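What the arm costs before it moves

I have been asked to produce a budget for a second robot cell, and have learned that the robot is the easy bit. You ring a supplier, they name a figure, you sit down for a while. Everything else on the spreadsheet is in the rows underneath, and the rows underneath go on and on.

At Urkis we have one cell already. It spends its days on coloured blocks and a red board with slots in it, and it is the reason somebody upstairs thinks we should have another. 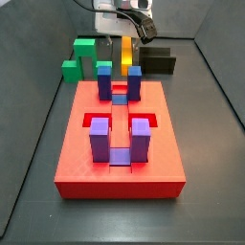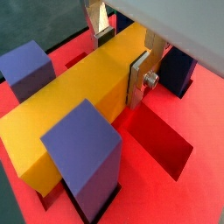 Same cell, same red board: 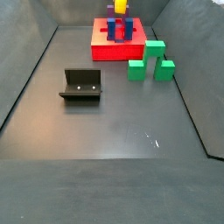 Odette Boyer read my first draft and wrote back that I had budgeted for a robot and forgotten to budget for the things it picks up. She wanted a line for blocks, a line for boards, a line for spares of both, and a line for the time spent looking for whichever one had rolled under the bench. I said the last was not a capital cost. She said it was 31 hours last year and I could put it wherever I liked.

So there is now a row called Parts and Losses. It comes to 1104 euros, more than I spent on my own desk, chair and monitor together, and most of it is for painted shapes. I have tried saying this aloud in a serious voice and it doesn't help.

Then there's the gripper. The arm quote from Saber comes without one, much as a car might be sold without a steering wheel if car dealers had more nerve. Fingers are a separate item. Pads for the fingers are a separate item from the fingers, and are sold in packs of a size that suits no one. I've put in two sets of fingers and a pack of pads, and crossed out the "premium alignment kit", having asked twice what was in it and been sent the same brochure both times.

Walls next. I had assumed that a box for a robot to work in would cost what a box costs. The firm in Dadville wants 2540 for four grey panels and a floor, delivery extra — and the delivery is by pallet, so we also need to borrow the pallet truck from downstairs, who will want something in return. Last time it was our good kettle.

Cameras I have left alone. Whatever number I write, it will be wrong by December, and Vornow have a habit of discontinuing a model in the week the purchase order gets signed. I've written "as present cell" and hope to be retired before anyone checks.

What I keep getting stuck on is the lead time. Saber say 91 days for the arm. The panels are six weeks, except when they are ten. The table can come tomorrow, and if I let it, it will sit in the corridor for three months collecting coats. So the order of ordering matters more than the sums do: arm first, panels a month later, table last, blocks whenever Odette says so.

Mains sockets had been missing from all three drafts, by the way. We have one spare double in that room and it has the fridge on it. An electrician is coming to look, and looking is chargeable.

The current total is over what I was told to aim for, by an amount I've decided to call contingency. It goes to Huguette Coste next, and she is known to start reading at the bottom of the page. I have moved the total to the top. If she signs, the arm gets ordered that afternoon and I'll start being nice to the people with the pallet truck.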